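Housekeeping Skills, Unit 4: Bed Surfaces, Folding and the Order of Work

Welcome back, everybody. I know some of you came straight from the laundry block and are still thinking about water temperatures, so let's ease into this one. Today we stay in the bedroom, and we talk about the bed as a work surface, about folding dark garments, and about how to look at a room before you touch anything in it.

Please have the Govel workbook open at page 21, and keep a pencil handy. We will be coming back to the sheet diagrams there more than once.

1. Look first

When you come into a bedroom, stop in the doorway for a moment. Look at the bed, then the floor, then anything standing on the floor that you will have to walk around (stools, lamps, bags). New people nearly always go right for the pillows, and I did too when I started – then you find yourself with your arms full and a stool in your way. Pick your side of the bed and decide where finished pieces will go.

2. The sheet

Pull the fitted sheet tight at the head end first, then walk the slack down to the foot. Smooth from the middle outward with a flat hand. A cotton sheet of 200 thread count will show more creases than you would like, and that's fine for folding on. The guest-ready finish is another matter and we cover it in Unit 5, along with the Sasaki corner, which some of you have been asking me about since the very first week.

Be careful at an upholstered headboard. Channels and tufting collect dust, so brush them from the top down before the clean sheet goes on. In the Dunatier rooms, where you will do your practice hours, the brush with the soft white bristles is the one for fabric. Please put it back on its own hook!

3. Clothes on the bed

Deal with clothes before you make the bed up fully. Sort the folded from the unfolded and keep the two well apart, or you will end up refolding things you have already done. Dark pieces are the tricky ones. Navy and black look much the same under a warm bulb, so carry them toward the window if you need to tell them apart, and check for lint while you are there. A light-colored sheet helps a good deal with both jobs.

For a T-shirt or a light sweater: lay it face down, smooth the sleeves, bring one side in to the middle, then the other, and fold up from the hem in thirds. Trousers go leg on leg, seams together, then in half and in half again. 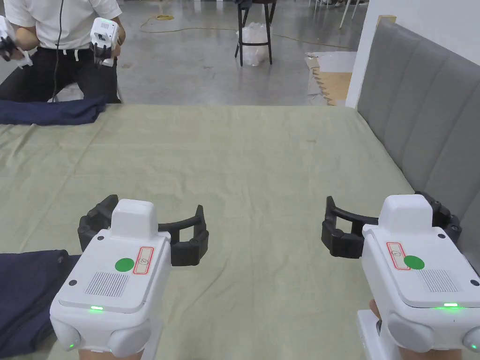 Fig. 4.1. Navy items at the side of the bed, on a pale green sheet.

Take a minute with Fig. 4.1 and your workbook. The cloth at the far left is crumpled in a loose pile, so that would be your next piece to pick up and smooth. Notice the soft creases in the sheet as well, and the vertical channels in the gray headboard, which go with what we said in section 2.

4. Working in pairs

Agree on who folds and who carries before you begin. Stay on opposite sides of the bed if you can, and pass things across the middle, never over the pillows. If the floor is polished, wear your rubber soles.

For Saturday

Read the Ramano chapter on storing knits. Practice the T-shirt fold at home until you can do it without looking at the steps, and bring one dark garment and one light one. We start at 9:30, and the side door will be open.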